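4.2 Working rules for glove-based demonstration

The Edstead protocol sets rules for people who record manual tasks while wearing tracked gloves. Operators stop after 50 minutes and take the gloves off. Forearm cables must run toward the body and never across the work surface – Kelter rigs included.

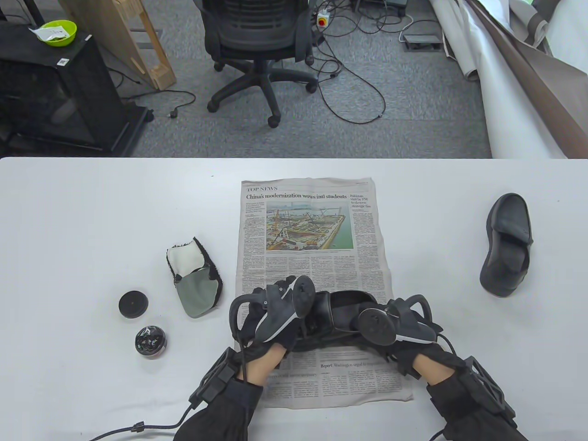
Figure 3. Shoe-care task with tracked gloves; newspaper covers the work surface.

Polish, oils and other household products may be used only with the surface covered. Tins stay to one side of the work area. Glove caps are wiped before the next take, and any take in which a tracker shifts is marked invalid at the time of recording. Opoku and Gunnlaugsson applied the same rules at Monasitz, where 3245 takes were logged by August.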